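Ticket 748: Class results wrong or missing after Wednesday schooling show
Product: Gratura show scoring, entry and results module
Venue: Osero Equestrian Center
Status: Closed by support, reopened by show office, closed again
Priority: Was High, changed to Normal by support (we didn't ask for that)

Opened by show office, 7:40 a.m.

We ran our midweek schooling show on Gratura for the second time and the results page is wrong in two places.

First, the 2'6" Hunter Over Fences shows the horse with bridle number 527 as placed first. That horse was scratched before the class started. The gate sheet has a line through it and so does the judge's card. There is no score for it on the card at all, yet the page gives it one.

Second, the Junior Jumper class shows every rider with time faults. The time allowed was set at 60 seconds on the course plan and most of them came home well inside that.

Ribbons were given out from the paper cards, so the right people went home with the right ribbons. The web page is what parents are looking at, and the phone has not stopped. Please correct the page and tell us what happened.

Reply from Gratura support, 9:15 a.m.

Thank you for reaching out. This is usually a browser cache matter. Please clear your cache, sign out, sign in again and reload the results page. If the scratch was entered after the class was opened, you may need to press Recalculate.

Show office, 9:50 a.m.

Cleared the cache on the office computer. Same result. Looked at the page on a phone that had never visited it before. Same result. A parent two counties over is reading the same thing off her own screen, so I don't see how our cache comes into it.

Pressed Recalculate. It now says "Recalculated" with a green check mark and 527 is still first.

The scratch was entered at the in-gate before the class was opened. I was standing there.

Reply from Gratura support, 11:05 a.m.

We have looked at the class log. The scratch was received. It was then replaced by an older copy of the entry list sent from a second device. Can you confirm whether more than one tablet was in use?

Show office, 11:20 a.m.

Yes. Two tablets, one at the in-gate and one in the judge's booth. Your setup guide tells us to use two. It also says they "stay in step at all times." I would like to know which part of that sentence I should still believe.

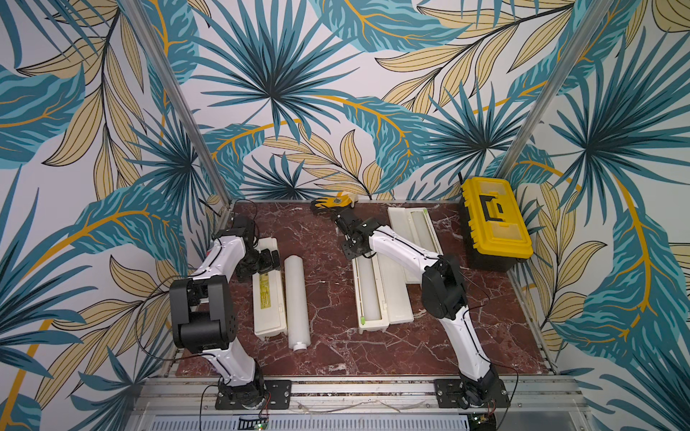
Two arms on the rail, marble tabletop, leaf-print panels.

Reply from Gratura support, 1:30 p.m.

The tablets do stay in step when both have a steady connection. From the log, the booth tablet dropped off the network during the warm-up and came back after the class had started. When it came back it sent its own entry list, which did not have the scratch in it. We have taken the entry out of the placings on our side. Please confirm the order.

On the time faults, please send the time allowed as it appears under Class Settings, Timing.

Show office, 2:10 p.m.

The hunter class now reads correctly against the judge's card. Thank you for that part. I would still point out that an old list beat a newer one and nothing on either tablet warned us. The booth tablet showed the green dot all morning.

Under Class Settings, Timing, the time allowed is blank. I typed it in when I built the class. I have the printed class sheet from the night before with the time on it, so it was there at some point. Before anyone suggests it, we did not clear it by hand.

Reply from Gratura support, 3:45 p.m.

Classes copied from an earlier show carry over their settings, but the time allowed is reset when the course length is edited. Was the course length changed?

Show office, 4:00 p.m.

It was. Our course designer, Bednárik, pulled one line in after walking it in the morning, and we put in the new length. The time allowed on the plan stayed the same. The software threw ours out without a word and then charged every rider time faults against nothing. If a field is blank I would expect it to refuse to open the class, or at least ask.

I have typed it back in and pressed Recalculate. This time it worked. All but one of the time faults are gone, and the one left over matches the timekeeper's sheet.

Ticket closed by support, 4:20 p.m.
Reason given: Resolved, user settings.

Reopened by show office, 4:35 p.m.

I am reopening this because "user settings" is not what happened. One problem was an old entry list overwriting a new one. The other was a field that emptied itself. Neither is a setting we chose. Please change the reason on the ticket. We share these with Grirau, who host our spring series and are deciding whether to move over from paper, and I am not going to hand them a ticket that says it was our fault.

I would also like an answer on the following.

Will the booth tablet do this again at the next show if it drops off for a minute? Our booth is on the far side of the arena and the signal there has never been good.

Is there a way to lock the entry list once the class is open?

Reply from Gratura support, next day, 10:10 a.m.

We have changed the closing reason to "Sync conflict and timing reset."

A fix for the sync conflict is planned for April. Until then, we suggest turning on Gate Only Entries under Venue, Devices. With this on, the booth tablet can enter scores but cannot send an entry list. The timing reset is working as designed, but we have passed your comments to the product team.

Show office, next day, 10:40 a.m.

Turned on Gate Only Entries and tried it in the empty ring. Scratched a test entry at the gate with the booth tablet in airplane mode, then brought the booth tablet back. The scratch held. Did it again with the tablets started in the other order and it held that time too. That is two tries on a quiet morning with no class running, so I am calling it promising and leaving it there.

"Working as designed" is noted. I would have designed it differently.

For whoever runs the office at the next show, what we are doing for now:

Gate Only Entries stays on. Don't let anyone turn it off to add a late entry from the booth. Walk to the gate.

After any change to course length, open Timing and read the time allowed out loud to the timekeeper before the class opens.

Results stay hidden on the web page until someone has checked them against the judge's card. The switch is under Publish and it is on by default, so turn it off the night before.

Keep the paper gate sheets. I don't care what the sales page says about going paperless.

Ticket closed by show office, 10:55 a.m. Will reopen under the same number if the April fix breaks anything.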